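Justivdale Community Boards > House and Garden > Kitchens and Storage

Thread: Drawers or cupboards for base units?

Posted by marrowfat
06/11/2022

We are redoing the kitchen and I need to settle the base units before I pay the deposit. The room is a narrow galley with units down one side only. Cantero have quoted us two layouts. One has cupboards with doors and a shelf, the other has deep drawers all the way along apart from under the sink. The drawer layout is £1,221 dearer for the same run of units and the same fronts.

My other half says drawers are a waste of money. I am leaning towards them because I am tired of kneeling on the floor to find a casserole lid. Has anyone had both and would you pay the extra?

Posted by tinlid_kaltthorpe

We had both, in two different houses. I would pay it. With a cupboard you use the front half of the bottom shelf and the rest turns into a store for things you forgot you had. With a drawer the back comes out to you. I found this out after years of buying second bags of rice.

Ask what runners they are using. Full extension means the drawer comes right out past the front of the unit. Some cheaper ones stop short and you lose the back part, so you have paid for a drawer and got half a cupboard anyway.

Posted by Old Scullery

I disagree. We took out drawers and went back to cupboards. Drawers have sides, a back and runners, and all of that comes out of your space. Tall things don't fit unless you lay them down. My stockpot and the mixer would not go in any of ours. A cupboard with a shelf you can move costs very little and there is nothing in it to break apart from a hinge.

Also, in a galley you have to stand back from an open drawer. If two people are cooking, one of them is trapped at the end until it shuts.

Posted by marrowfat

The trapped bit is a fair point. I measured last night and with a deep drawer fully out there is enough room to stand behind it, but not enough for anyone to get past. The dishwasher door is the same though and we cope with that.

Cantero say full extension and soft close on all of them. I haven't asked for the make.

Posted by pegrail

I fit kitchens, not for Cantero. Most of what goes wrong with drawers is the loading. People put all the plates in the top one, or fill the bottom one with tins, and then pull it open by one corner of the front. Ask for the weight rating in writing. If they won't give you a number, go elsewhere.

Check the bottom panel too. A thin base in a wide drawer will sag in the middle whatever the runners are like. On anything wide I want a thick base or a support rail underneath.
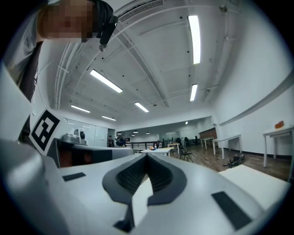

And don't put the widest drawer next to a wall without a filler strip. The front will catch on the door frame or the skirting, and by the time you notice, the worktop is on.

Posted by tinlid_kaltthorpe

Agree about the filler. Ours was left out and the fitter had to come back and trim the architrave.

Posted by halfpint

Has anyone looked at putting pull-outs inside ordinary cupboards? You keep the doors and get wire or solid trays on runners inside. We did that with an Astotska set and it was far cheaper than changing the units. The trays lift out for cleaning.

Posted by Old Scullery

We tried those as well. You have to open the door all the way before the tray will come out, so it is two movements each time. If the door only opens to 90 degrees the tray scrapes it. I took ours out in August and put the shelf back.

Posted by halfpint

You need to set the runners in from the side of the cabinet on packing pieces. It says so in the instructions. Ours have been in for 3 years and do not touch the door.

Posted by Old Scullery

Then you have lost even more width. In a narrow unit that matters.

Posted by pegrail

You are both right. In a wide cupboard the packing makes no difference. In a narrow one I wouldn't bother with pull-outs, I would leave it for baking trays stood on end with a divider or two.

One more thing on shallow drawers. People order them for cutlery and then find they need somewhere for the small stuff, packets of yeast, birthday candles, takeaway menus, batteries. Have one for that and accept it will be untidy. Small open boxes inside it do more good than a fitted insert, which only ever suits the things it was made for.

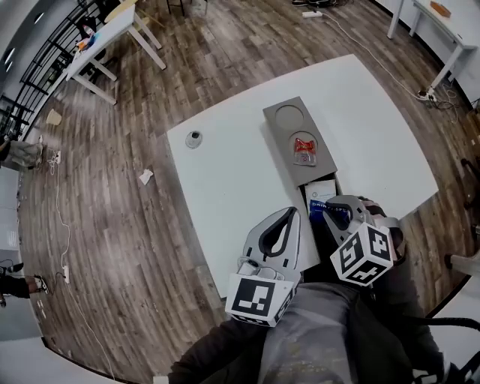

Can I swap the doors for drawers later on if I start with cupboards?

It depends on the range, but often you can, provided the firm still makes the fronts in your colour. The carcass is usually the same box. You would need the drawer sides, runners and a new set of fronts, and it nearly always costs more than ordering them at the start.

Posted by marrowfat

Thanks. That is what I was afraid of. I will ask Cantero to price a mix, with drawers either side of the cooker and cupboards for the rest, and I will get the weight rating in writing as pegrail says.

Posted by Old Scullery

A mix is sensible. Keep a tall cupboard for the stockpot.

Posted by tinlid_kaltthorpe

I would still have drawers all along, but it is your money. Put the pan drawer on the side of the cooker you work from. Ours is on the wrong side and I walk round the oven door every time something is in it.

Posted by marrowfat

They have sent the new price. The mix is almost 20 per cent less than the full drawer layout, and they will put a filler in at the wall end at no charge. Still waiting to hear about the runners.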